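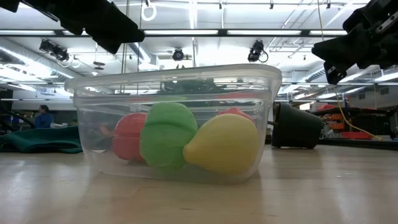 Toy fruit and veg in a clear tub, with a black flower pot on the table beside it.

The Greengrocer of Brindcombe Street

Rosemarie Kohlhase had kept shop for the better part of her life, and now that the shop was a place that did eyebrows she kept it in a plastic tub instead. She kept it on the pale wooden table by the window, where the light came in of a morning, and the person she kept it for was four and a half years old and very particular about her produce.

"Two capsicums, please," said Tsehay Hadgu, who lived next door and came over on a Wednesday while her mum did the late shift. She had a handbag for the purpose (it was an old glasses case) and she had climbed up onto the chair so as to be taken seriously.

"Red or green, love?"

Tsehay thought about this for so long that Rosemarie had time to put the kettle on. In the real shop there had been customers like that, and Rosemarie had always had a soft spot for them, the ones who'd stand over the tomatoes with their heads on one side while the queue backed up past the potatoes and out onto the footpath. Old Mrs Villaseñor used to smell every single rockmelon. She'd go along the row with her eyes shut, and you could be run off your feet with a truck double-parked out the back and you still wouldn't have dreamt of hurrying her, because when she found the right one she looked as though somebody had told her good news.

"Red," said Tsehay. "And a pear. Is it a nice pear?"

"It's a beautiful pear. It came down on the truck this morning."

"From where?"

"From Cerora," said Rosemarie, which was where the pears had always come from, up past the dam where her brother-in-law had his trees — and where they might still come from, for all she knew. She hadn't been up that way in years. She had a sudden clear memory of the packing shed in July, with everyone in beanies and the radio going, and her own hands so cold she couldn't do up the buttons on her cardigan. She'd been twenty-two and in a filthy mood about it. She would have given a good deal, now, for one more morning of being in a filthy mood in that shed.

"It's very yellow," Tsehay said.

"That's how you know it's ready."

The trouble with the pear, from a shopkeeper's point of view, was that it was so big it always ended up lying on its side and squashing everybody else. Rosemarie had tried it at the back and she had tried it underneath. Forty years of stacking had left her with opinions about this sort of thing, and she would sometimes find herself at the table after tea, with the dishes still in the sink, having another go at it. The red capsicum went on the left and the green vegetable next to it, a bit higher, so the colours showed from the door. There was no door, of course, but you dressed a display for the door. Her father had taught her that and he'd been right about nearly everything to do with fruit, if not much else.

"How much is it?" said Tsehay.

"Four hundred dollars."

Tsehay opened the glasses case and looked in it gravely. There was a bus ticket in there, and a button.

"I've only got four thousand," she said.

"Well, I'll have to see if I can change it."

So there was the business of the change, which took some time and used up most of the buttons in the tin, and then there was the wrapping. Tsehay wouldn't have a bag. She wanted things wrapped properly in newspaper, the way Rosemarie had once made the mistake of showing her, with the ends tucked under. They did the pear together, four hands in it and a great deal of advice, and it came out looking like something you'd take to hospital.

When all the stock was sold the shop was shut, and when the shop was shut the tub was free to be something else, because Tsehay didn't hold with things sitting idle.
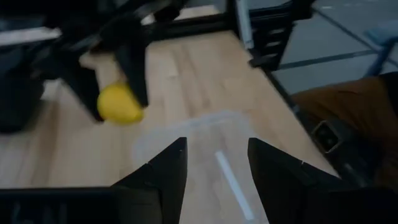
"It's a boat now," she said. "It's called the Evadier."

"Is it? That's a lovely name. Where did you get that from?"

"It's just its name."

Rosemarie drank her tea, which had gone a bit cold, and asked where the boat was off to. To Cerora, it seemed, to get more pears. She started to say that Cerora was up in the hills and you'd have a job getting a boat there, and then she remembered the dam, and supposed you could manage the last part of it if somebody gave you a lift.

"Are you coming?" said Tsehay. "You have to bring a jumper. It's cold where the pears are."

"I never told you that, did I?"

"You did. You said you couldn't do your buttons."

Rosemarie must have told her some other Wednesday, then, and forgotten. She put down her cup and went to look for her cardigan, the thick one, and when she came back to the table Tsehay had moved along to make room for her on the chair.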